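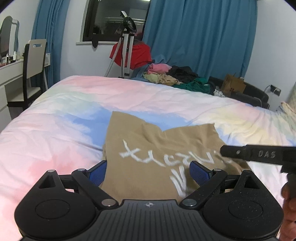 From: Haris Rind
Date: Jun 22, 2026
Subject: Re: Blocking knitwear in superwash wool

Tülin Yalçınkaya wrote:
> My swatch grew 2 cm in length after soaking. Do I rework
> the pattern, or will the garment pull back as it dries?
> Yarn is the Storlow 4-ply, washed by hand.

Rework it. Superwash yarn relaxes when wet and air drying leaves most of that growth in place. Measure the swatch dry, before and after washing, and take the row count from the second figure.

Stitch width matters less. Mine in the same yarn held its width and gained only in length.

For the full garment, dry flat and support the shoulders when lifting. I used 1,720 metres in April and the weight of water alone will stretch the armholes.

Asif Malik's shrinkage table is still in the list archive.

Haris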